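The Orange Shorts

My father swam in the river at Holtport every morning of his working life, and for a good many mornings after that, and he always wore orange. He said it was so the barge pilots could see him, but my mother said it was so she could see him, from the kitchen window, with her coffee going cold on the sill. Either way, when I think of him I think of a small bright dot going out past the pilings and coming back again, and I was a grown man with a mortgage before it occurred to me that other people's fathers went swimming in navy blue.

So when Edivaldo Bezerra telephoned to say that the swimming club was going to be seventeen members strong again, for the first time since the ferry stopped running, and would I like to come down in September and make the crossing with them in my father's place, I said yes before I had thought about it at all. Then I put the phone down and thought about it quite a lot. I was fifty-four. I had swum in hotel pools, mostly on my back, mostly looking at the ceiling.

"You have the shoulders," Edivaldo had told me, which was kind of him, as he hadn't seen my shoulders since I was nineteen.

The crossing goes from the steps below the old Lanach cannery to the gravel beach on the Billness side, and it is 1,625 yards if you swim it straight, which no person has ever done, on account of the current. My father used to draw it for me on the backs of envelopes. You aim for the church, he'd say, and you'll land at the beach. If you aim for the beach you'll land at my cousin's, and you'll have to eat lunch with him. He drew the river with the side of the pencil, very soft, and the swimmer as one hard little dot, and I still have three or four of those envelopes in the drawer with the batteries and the takeout menus.

I trained all summer at the town pool. It was seventy-nine cents to rent a locker, an amount I never got to the bottom of (there was a sort of a dish by the desk where the pennies went back and forth all day long), and there was a lifeguard named Josué Nogueira who could not have been more than twenty and who took me on as a project. He would walk along the edge beside me in his rubber sandals, calling down advice. Longer, he'd say. Longer, Mr. Valcárcel, you are swimming like you dropped something! And I would make myself longer, and swallow a good part of the pool, and come up at the end to find him crouched there, beaming, as though I had crossed an ocean.

I told him about my father, a piece at a time, in those little gasps you get between laps. I told him about the barges and the kitchen window. I told him how my mother went on setting the coffee on the sill for a year after he died, and how I had found her there one morning and sat down with her, and we had looked at the river together for a whole hour without saying much except that the water was high. Josué was a good listener. He had a way of looking off down the lanes while you talked, so that you could say a thing without having it watched.

"And what will you wear?" he asked me, toward the end of August. I said I had a pair of black trunks that fit me well enough. He looked so disappointed that I laughed and went under.

The trouble was that my father's own pair was long gone. My mother had worn out the last of them as a dust rag, cheerfully and without any ceremony, and there's a lot to be said for that. I tried the two shops in town and came home with nothing, and then one evening my sister called and said to look in the box she had left in the hall at Easter, the one I'd been stepping over all spring. It had winter curtains in it, and a waffle iron, and at the very bottom a pair of shorts she had bought for his last birthday and had never managed to give him. They were the right orange, the exact loud orange, with a gathered waist that he would have approved of. He hated a stiff waistband. He said it was like being held by someone who didn't like you.

I sat down on the stairs with them over my knee and stayed there until the hall got dark.

On the morning of the crossing there was mist on the water and Edivaldo was already on the cannery steps, eating a hard-boiled egg. He looked me up and down. He didn't say anything about the shorts, but he wiped his fingers very carefully on his towel and shook my hand, and then he turned to the river and pointed with what was left of the egg.

"The church," he said.

"The church," I said.

It was colder than I had been promised. For the first few minutes I couldn't think of anything but my own breath, and then I heard Josué in my head telling me I'd dropped something, and I stretched out, and the water began to go by. Somewhere past the middle I stopped and trod water, which you are not supposed to do, and looked back. Our old house is painted green now and belongs to a dentist. I found the kitchen window all the same. I put one arm up as high as I could and waved it, and kept waving until Edivaldo, who was a long way ahead, shouted at me to come on.

I landed at the cousin's, of course. His daughter has the place now. She came down to the bank in her slippers and looked at this dripping man in orange, and she put her hand to her mouth, and then she asked me if I'd had anything to eat.
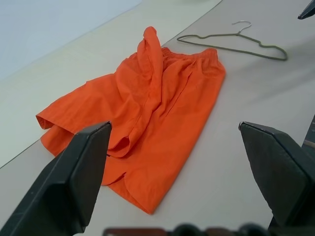
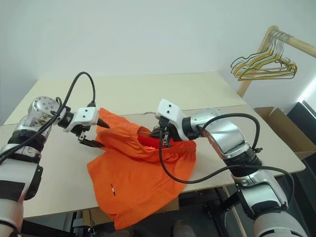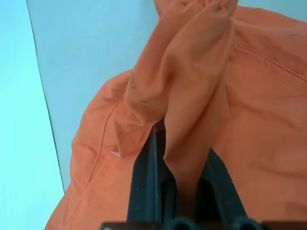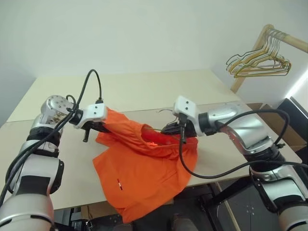

Orange, for the crossing.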